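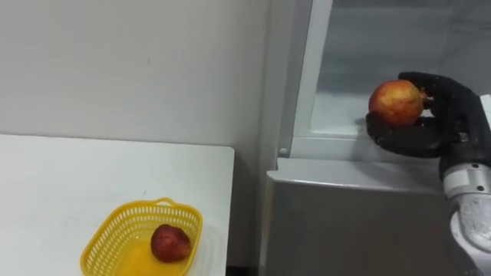

Red-and-yellow apple, open fridge.

Filed under: Food & Home / Threads

1/ I moved to Esgate in February and I want to write a little about apples, because I was storing them wrong all my life.

2/ In my parents' house the apples stayed in a bowl on the table. They became soft and floury in one week and we ate them anyway. I thought it is how apples are.

3/ Then I bought a bag of Sirken at the Saturday market. The seller asked me where I will keep them. I said, in the bowl. She made a face — a very polite face — and told me to use the fridge, bottom drawer, in a bag with small holes.

4/ So I made a test. 2 apples in the bowl, 2 in the drawer. After 40 days the drawer ones were still crisp. The bowl ones I gave to the compost much before.

5/ Keep them away from lettuce and carrots. Apples give off a gas which makes the lettuce brown and the carrots bitter. I lost a good lettuce to learn this.

6/ Check the bag every week. One bad apple really spoils the others, the proverb is correct.

7/ For baking I prefer Nina. It is more sour and keeps its shape in a cake. The Wolto shop near the station has it, but only until spring.

8/ If you like the taste better when it is not so cold, take the apple out one hour before. Next time I will write about pears — they are more difficult and I still make mistakes with them.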